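4. Setting up the table for a practice shift

4.1 Who does what

Before the arms came to Hinstead, one person on the early shift made the toast, put it on plates and moved the clean boxes to the side. Now the arms do a part of this work and the person has a different job: prepare the table, start the round, watch it and write down the result. Please read section 3 (Stop buttons) before you continue. If you have not signed the safety sheet, you can watch a practice shift but you cannot start one.

One operator is responsible for the table at any time. The name of the operator is on the card at the door. When you go for your break, change the card. The arms must be paused during the change, also when it takes only one minute.

The practice shift begins at 6:40. Set-up should be finished by 7:00, when the kitchen colleagues need the corridor for the trolleys.

4.2 Preparing the objects

1. Check that both arms are paused and the grippers are open and empty.

2. Wipe the work surface with a dry cloth. Pull the covering flat with your hands. Small folds at the near edge are permitted, folds under an object are not.

3. Put the grid box in its place first. It is the tallest object, and it is easier to position it while the table is still free.

4. Press every corner connector of the grid box with your thumb. If a connector is loose, push it in until it does not move. Do not use tape or glue.

5. Bring the arm to the check position over the box (menu: Check, then Box). Look at the wrist camera picture on the screen. The box should stand between the two fingers, with free space on each side.
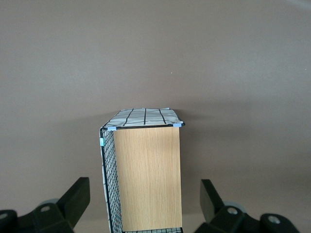 6. If one finger is closer to the box than the other, move the box by hand and not the arm. Pause the arm before you reach in. Then repeat step 5.

7. Press Accept. The screen shows the code 103 when the position is saved. With any other code, go to the table of codes in section 9.

Note: On her first day Radoslava Kováčik moved the arm instead of the box, and the saved positions of all the other objects became wrong by the same distance. It cost the whole morning to correct. The arm will let you do this without a warning, so we ask for your attention at step 6.

4.3 Toaster and plate

The toaster and the plate belong together. In the software they are one station, with the name Lungu, and they are always checked together.

8. Put the toaster on the table. In practice shifts it is not connected to the power. Lay the cord and the plug on the surface, away from the side where the plate will be.

9. Put the plate next to the toaster and leave a gap. The plate must not touch the toaster.

10. Put one slice in the slot so that a part of it stays out. A slice that has gone down completely cannot be gripped, and the arm will try three times before it stops.

11. Put the triangular piece on the plate. It must lie fully inside the rim.

12. Bring the arm to the check position (menu: Check, then Lungu). The plate should be between the fingers. The toaster does not need to be complete in the picture. 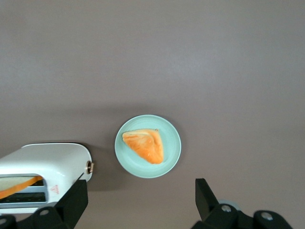

Photo: Iveta Šimko, Hinstead training group

13. Press Accept and wait for the sound. If there is no sound, the camera has not recognized the plate. Turn on the ceiling light and try again. Do not use a hand lamp, it makes bright spots on the toaster.

CAUTION: Never remove bread from the toaster while an arm is moving, also when the arm is far from you. Press Pause, wait until the arm stands still, then reach in. In this point there is no difference between new and experienced operators.

CAUTION: Practice bread is not food. It goes to the gray bin after the shift.

4.4 Last look before the start

14. Go to the screen and open the overview camera. Compare the table with your set-up card: plate and toaster on one side, grid box on the other.

15. Check the cables at both sides of the table. No cable should lie across the part of the surface where the arms work.

16. Check the lights at the base of each arm. Green means ready. If one base shows another color, do not start, and call Caradog Rosser (internal number 382).
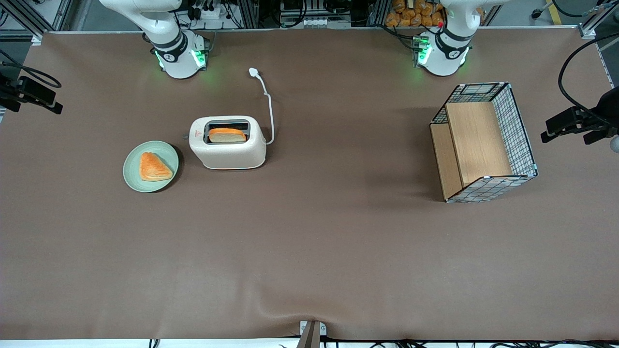
Surna Table Guide, Issue 3, page 47

17. Say "starting" in a loud voice. Everybody in the room should answer.

18. Press Start and keep one hand at the Pause button for the complete first round.

4.5 During the shift

You will have more time with empty hands than before. Several colleagues told us that this was the most difficult change, more than the software. You may sit, but please sit so that you see both arms. You may talk with others. You may not use your phone or leave the room.

Write every stop in the Itach log, also the short ones. Choose a reason from the list - if no reason fits, write one sentence in your own words. Your sentence can be simple and it can be in your own language, Zoila Ñahui reads the log every week and will ask you if something is not clear. The log is used to improve the table. It is not used to evaluate the operators, and your supervisor has no access to the names in it.

If the same stop comes three times in one shift, end the practice and make the work by hand for the rest of the time. You do not need a permission for this decision.

4.6 Working time and rotation

An operator stays at the table for two hours at most and then changes to another task. This was agreed with the staff in September. People who prefer to work by hand can ask Blažena Vrabec (internal number 379) for a different rotation. Nobody loses hours because of such a request.

At the end of the shift, pause both arms, bring them to the park position and clear the table in the opposite order: plate, toaster, grid box. Change the card at the door to "No operator". For cleaning of the grippers, continue with section 5.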